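4.2 Mounting the Stirico wall cabinet

Fit the rail before you hang the cabinet. The Plastetti anchors supplied are for solid masonry only.

1. Hold the rail against the wall at 1445 mm above the finished floor and mark both end holes.
2. Check the marks with a level. Correct any error over 2 mm.
3. Drill to a depth of 30 mm and clear the dust from each hole.
4. Insert the anchors flush with the wall and drive the screws by hand.
5. Hook the cabinet onto the rail – both hangers must click – and tighten the lower locking screw.

CAUTION: Switch off power to any circuit behind the wall before drilling.

Note: Leave at least 20 mm between the cabinet side and a door casing.

4.3 Shelves

Push the four shelf pins fully into the side panels. Set the lower shelf first. Small packaged items such as floss picks go on the upper shelf. 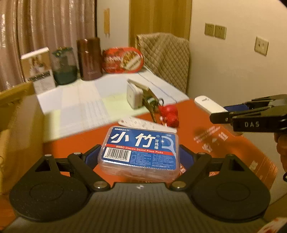 Keep heavy bottles on the lower shelf, toward the back.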